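Please stop telling me the lake is fine

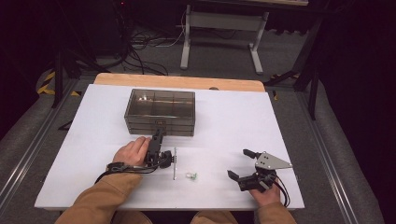
I've been keeping ice records on Lake Gollell for 18 winters now, and every June, when I mention it at a barbecue, someone asks me the same thing. So is it warming up or isn't it? And I say yes, and then I start explaining how a lake freezes, and I watch them drift off toward the potato salad.

I get it. But I think the way we talk about lake ice is making people dumber about climate, and I include the local paper in that, and the tourism folks in Hasomell, and a fair few scientists who should know better.

What gets reported is one number, the day the ice goes out. It's a lovely number. Towns run raffles on it. Ours has gone up on the wall of the Hasomell hardware store for generations, and the whole list fits on a sheet of bristol board. If ice-out is late, you can count on a letter to the editor saying the lake is fine and we can all calm down.

The trouble is that ice-out mostly tells you about spring. A cold, cloudy April with no wind will hold rotten grey ice in place long after it has stopped being any use to anybody. Two winters ago ours went out five days later than the year before, and it was the worst ice I've ever drilled! White ice on top, slush in the middle, and a thin layer of the good black stuff at the bottom. On the bristol board that winter looks like an improvement.

White ice is what you get when snow loads up on the sheet, water comes up through the cracks and the whole mess freezes together. It's full of air bubbles, it's weaker than clear ice of the same thickness, and it lets far less light through. The algae under there notice, and so does whatever eats the algae. You'd want to know how much of it you had, wouldn't you? Hardly anybody writes it down.

I write it down. I've got 3,162 thickness readings in binders and (finally) in a spreadsheet, from the same 13 holes, or as near as I can get to them with a compass bearing and a stubborn streak. It isn't fancy. I use a hand auger, a hooked stick with centimetres marked on it, and a thermos. A student from the Masano field station came out with me one January and was a bit horrified by the stick, but her readings matched mine, so the stick stayed.

I don't want the ice-out raffle cancelled — I buy a ticket every year and I've never come close. I want a second column on that board. Freeze-up date would be a start, as it's the end of the season that has moved the most here, and it gets no raffle and no cake. Thickness of clear ice on some agreed day in February would be better still. The people over on Morikawa Bay already do this with their curling club, and it takes them a morning.

Then when the letters come in about the late ice-out, there'd be something sitting right beside it for folks to look at while they're waiting for their keys to be cut. I've asked the store about it. They say there's room if they move the calendar.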